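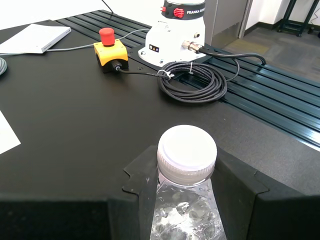 Neketti: 손목 시점 영상으로 파지 상태를 판별하는 모델과 데이터

Neketti는 그리퍼 손가락이 함께 찍히는 영상만으로 파지 상태를 판별하는 분류 모델이다. 이 저장소에는 학습 코드, 평가 코드, 사전학습 가중치와 Hurnolach 데이터의 파지 상태 주석이 들어 있다. 데이터와 코드는 Stustby 연구실에서 만들고 관리한다.

현재 배포판은 연구용이다. 로봇의 안전 기능이나 정지 판단에 모델 출력을 연결해서 쓰지 말 것.

목차

개요
설치
빠른 실행
데이터 카드
모델
실험 결과
알려진 문제
변경 내역
라이선스와 인용

개요

평행 그리퍼로 물체를 집을 때 파지 성공 여부는 보통 손가락 간격이나 모터 전류로 판단한다. 물체가 단단하고 두께가 충분하면 이 방법으로 큰 문제가 없다. 얇은 종이나 눌리면 형태가 바뀌는 플라스틱 용기에서는 간격 값이 빈 손일 때와 겹치거나, 쥐는 동안 계속 변한다. 간격에 임계값을 두는 방식은 물체마다 값을 다시 맞춰야 했다.

Neketti는 손가락 끝 주변의 영상을 보고 다음 네 가지 상태 중 하나를 출력한다.

open: 손가락이 벌어져 있고 사이에 물체가 없음
closed_empty: 손가락이 맞닿았거나 거의 맞닿았고 사이에 물체가 없음
holding: 양쪽 손가락이 물체를 잡고 있음
uncertain: 주석자가 영상만 보고 결정할 수 없음

uncertain은 학습에 그대로 사용한다. 초기 버전에서는 이 프레임을 버렸는데, 그렇게 학습한 모델은 물체가 손가락에 막 닿는 구간에서 holding을 지나치게 높은 확률로 냈다.

입력은 컬러 영상 한 장이다. 깊이 영상, 관절 각도, 손가락 간격은 입력으로 쓰지 않는다. 간격 값은 비교 실험에서만 사용했다.

설치

파이썬 가상환경을 만든 뒤 저장소 최상위 폴더에서 아래 명령을 실행한다.

pip install -e .

학습까지 하려면 추가 패키지를 설치한다.

pip install -e .[train]

추론은 CPU에서도 된다. 학습은 GPU 한 장을 기준으로 설정했다. 여러 장을 쓰는 설정은 configs/multi에 있지만 정기적으로 시험하지 않는다.

로봇 제어 라이브러리는 의존성에 포함되지 않는다. 제어 PC와 추론 PC를 따로 두는 구성을 가정하며, 두 PC 사이의 통신 코드는 이 저장소에 없다.

빠른 실행

저장된 영상 폴더에 대해 상태를 예측하려면 다음과 같이 한다.

neketti predict --input frames/ --weights weights/base --output pred.csv

출력 파일의 각 행에는 프레임 이름, 예측 상태, 네 상태의 확률이 기록된다. 연속된 영상이라면 smooth 옵션을 켜는 편이 좋다. 이 옵션은 직전 8개 프레임의 확률을 평균한다. 반응이 그만큼 늦어지므로 접촉 시점을 분석할 때는 끈다.

평가 명령은 다음과 같다.

neketti eval --data hurnolach/ --split test --weights weights/base

주석 파일의 버전과 가중치의 버전이 다르면 평가 명령이 경고를 출력하고 계속 진행한다. 결과를 보고할 때는 두 버전을 함께 적어 주기 바란다.

데이터 카드: Hurnolach

수집 환경

실내의 검은색 탁자 위에서 수집했다. 로봇 팔은 Franka이고 손가락은 검은색 한 쌍이다. 손가락 안쪽 면의 형태는 수집 기간 동안 바꾸지 않았다. 조명은 천장등만 사용했고 별도의 배경막은 설치하지 않았다. 배경에 케이블, 종이, 비상정지 스위치 같은 물건이 들어오며 그대로 두었다. 배경을 정리하고 찍은 예비 데이터로 학습했을 때 다른 탁자에서 성능이 크게 떨어졌기 때문이다.

조작은 사람이 원격으로 했다. 한 에피소드는 물체에 접근하는 동작에서 시작해 손을 뗀 뒤 물러나는 동작으로 끝난다. 중간에 놓친 에피소드도 삭제하지 않았다.

대상 물체

물체는 투명체, 불투명체, 얇은 물체로 나눈다. 투명체에는 물이 든 플라스틱 병이 포함된다. 물이 든 병은 빈 병과 다른 어려움이 있다. 내부에서 빛이 굴절되어 밝은 반점이 생기고, 병 뒤에 있는 검은 손가락이 일그러진 형태로 비친다. 모델이 이 어두운 형태를 손가락 사이의 빈 공간으로 읽는 경우가 있다.

얇은 물체는 종이와 카드류이다. 탁자에 놓인 종이가 닫힌 손가락의 틈 사이로 보이는 경우와 종이를 실제로 잡은 경우를 구분해야 한다. 두 경우의 영상이 매우 비슷해서 주석 지침에 별도 항목을 두었다.
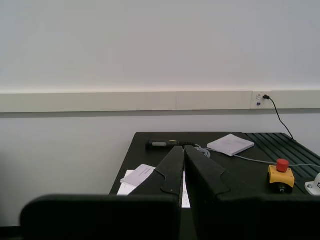 그림 2. 두 손가락이 거의 맞닿은 상태. 가운데 좁은 틈으로 탁자에 놓인 흰 종이가 보인다.

주석 지침

주석은 프레임 단위로 한다. 주석자는 해당 프레임을 먼저 단독으로 보고 상태를 정한 뒤, 앞뒤 프레임을 열어 확인한다. 두 판단이 다르면 앞뒤 프레임을 본 판단을 label 열에, 단독으로 본 판단을 label_single 열에 적는다. 기본 학습에는 label 열을 사용한다.

손가락 사이에 보이는 것이 배경인지 잡힌 물체인지는 다음 순서로 판단한다.

물체의 윤곽이 양쪽 손가락 안쪽 면에서 끊기지 않고 이어지는지 본다.
앞뒤 프레임에서 팔이 움직일 때 물체가 손가락과 함께 움직이는지 본다.
팔이 멈춰 있어 확인할 수 없으면 uncertain으로 둔다.

손가락이 한쪽만 물체에 닿아 있으면 holding으로 표시하지 않는다. 물체를 밀고 있는 프레임은 손가락 간격에 따라 open 또는 closed_empty로 표시하고 contact 열에 1을 적는다.

손가락이 물체를 놓는 구간은 기준을 정하기가 어려웠다. 병처럼 세워 두는 물체는 바닥에 닿은 뒤에도 손가락이 양쪽 면에 붙어 있는 동안은 holding이다. 한쪽이라도 떨어진 프레임부터 open으로 바꾼다.

구성

데이터는 학습, 검증, 시험으로 나뉜다. 같은 에피소드의 프레임이 두 분할에 걸치지 않는다. 시험 분할은 40개 에피소드이며, 여기에 나오는 물체 중 일부는 학습 분할에 없다. 처음 보는 물체인지 여부는 unseen 열에 표시했다.

폴더 구조는 다음과 같다.

frames: 에피소드별 하위 폴더에 저장된 영상
labels: 에피소드별 주석 파일
gripper: 손가락 간격 기록, 비교 실험용
splits: 분할 목록
notes: 에피소드별 메모, 없는 에피소드도 있음

간격 기록의 시각은 영상 시각과 정확히 일치하지 않는다. Tehrani 도구로 시각을 맞춘 값을 gripper/aligned에 넣어 두었고, 원래 값은 gripper/raw에 있다. 손가락이 빠르게 닫히는 구간에서는 맞춘 뒤에도 어긋남이 남는다.

모델

영상에서 손가락 끝 주변을 잘라 합성곱 신경망에 넣고, 64차원 특징을 얻은 뒤 선형층으로 네 상태를 분류한다. 자르는 위치는 카메라 장착 위치에 따라 고정되어 있으며 configs/crop에서 바꿀 수 있다. 카메라를 다시 장착했다면 이 값을 반드시 확인해야 한다. 위치가 어긋나도 오류는 나지 않고 정확도만 떨어진다.

학습률은 처음 1000 스텝 동안 선형으로 올린 뒤 코사인 곡선으로 내린다. 데이터 증강은 밝기 변화, 색조 변화, 작은 이동과 회전을 쓴다. 좌우 반전은 쓰지 않는다. 손가락 자체는 좌우가 거의 대칭이지만 카메라가 중앙에서 조금 벗어나 있어, 반전한 영상은 실제 장비에서 나올 수 없는 모양이 된다.

배경 교체 증강도 시도했다. 불투명체에서는 도움이 됐다. 투명체에서는 병을 통해 비치는 배경과 교체한 배경이 맞지 않아 성능이 나빠졌고, 배포한 가중치에는 적용하지 않았다. 코드는 남아 있으며 기본값은 꺼짐이다.

실험 결과

시험 분할의 에피소드마다 최종 파지 여부를 맞혔는지를 평가했다. 들어 올린 뒤의 구간에서 다수를 차지한 예측을 그 에피소드의 결과로 삼았다.

손가락 간격 임계값만 사용한 기준 방식은 40개 에피소드 중 8개에서 틀렸다. 틀린 에피소드는 모두 얇은 물체였다. 같은 조건에서 Neketti는 세 개를 틀렸다. 하나는 종이, 둘은 물이 든 병이다. 병에서 틀린 두 에피소드는 모두 holding을 closed_empty로 예측했다.

영상 모델이 모든 물체에서 더 낫다고 할 수는 없다. 병에 한정하면 간격 임계값 방식이 더 정확했다. 두 신호를 합친 모델은 아직 평가를 마치지 않아 이 문서에 싣지 않는다.

프레임 단위로 보면 오류는 접촉 직전과 놓는 순간에 몰려 있다. smooth 옵션을 켜면 중간에 한두 프레임씩 튀는 예측은 대부분 사라지지만, 상태가 바뀌는 시점의 오차는 오히려 커진다. 위의 에피소드 단위 결과는 옵션을 끄고 얻은 것이다.

시험 분할이 작기 때문에 에피소드 한두 개 차이는 큰 의미를 두기 어렵다. 난수 시드를 바꿔 학습하면 종이 에피소드의 결과가 달라지는 경우가 있었다.

알려진 문제

검은 물체를 검은 손가락으로 잡으면 경계가 거의 보이지 않는다. 이 경우의 학습 데이터가 부족하다.

흰 종이가 탁자에 놓여 있고 손가락이 그 앞에서 닫히면 holding 확률이 올라간다. 팔이 움직이기 시작하면 대체로 내려간다.

다른 모양의 손가락에서는 시험하지 않았다. 손가락을 바꿨다면 새로 수집한 영상으로 미세조정하는 것을 권한다.

영상에 강한 반사가 생기면 탁자 표면의 밝은 부분을 물체로 판단하는 경우가 있다.

윈도우에서 경로에 한글이 포함되면 predict 명령이 파일을 읽지 못한다. 영문 경로로 옮기면 된다.

변경 내역

9월 배포판: contact 열 추가. 놓는 구간의 주석 기준을 바꾸고 기존 주석을 모두 다시 확인함. 이전 가중치와의 비교는 권하지 않음.

이전 배포판: label_single 열 추가. 간격 기록을 raw와 aligned로 분리함.

최초 배포판: uncertain 상태 없이 세 가지 상태로 공개함. 현재는 내려받을 수 없음.

라이선스와 인용

코드와 데이터의 라이선스가 다르다. 각각 LICENSE_CODE와 LICENSE_DATA 파일을 확인한다. 가중치는 데이터 라이선스를 따른다.

논문이나 보고서에 사용할 때는 Stustby 연구실의 Neketti 저장소와 사용한 배포판을 표기한다. 데이터만 사용한 경우에는 Hurnolach로 표기한다. 인용 형식은 CITATION 파일에 있다.

주석 오류는 이슈로 올리면 된다. 에피소드 이름과 프레임 이름, 현재 label 값과 제안하는 값을 함께 적는다. 수정 사항은 다음 배포판에 모아서 반영한다.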